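Fruit on the spotty sheet

Hello again! A short gallery this time. I had 195 sunsets in the last folder, you've all been very patient. Here it's fruit, on the pink spotty bedsheet, which is far too cheerful to stay in a cupboard. The tablecloth from Kosa has gone to my sister and she is not giving it back.

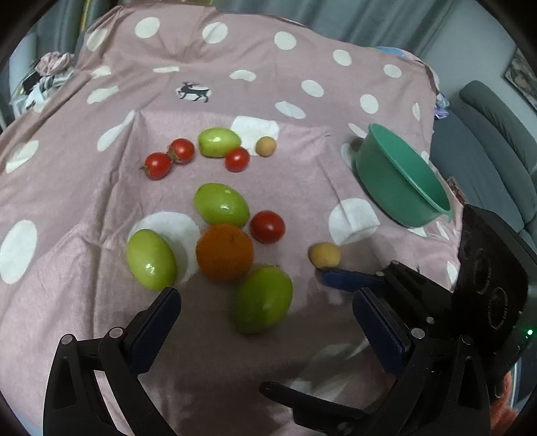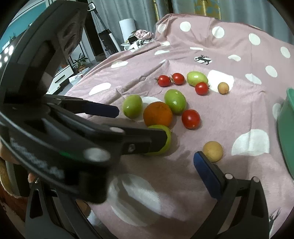
Tomatoes, green ones, little tan ones and the big orange fellow, both pictures.

I do love the red and green against all that pink. The small tomatoes with their stems still on are my favourites, and I'm fond of the teal bowl lying on its side in the first one too. My mum would have had everything lined up by size, but I like fruit better scattered about, it looks like somebody might be about to eat it!

For those who always ask about the sheet: it came from the market at Clukville, years ago, and it has washed beautifully ever since. There's a tiny reindeer on it near the top of the first picture, if you fancy hunting for it.

Next gallery will be jam jars, probably in June.

Darcy Hapeta

Comments (3)

Flasa94: That pink! I had curtains nearly the same when I was little.

bangash_garden: Found the reindeer, took me a while. Are the green ones sour?

Darcy Hapeta: Very, I pull a face every time :)

We use cookies to remember your settings. Accept | Manage cookies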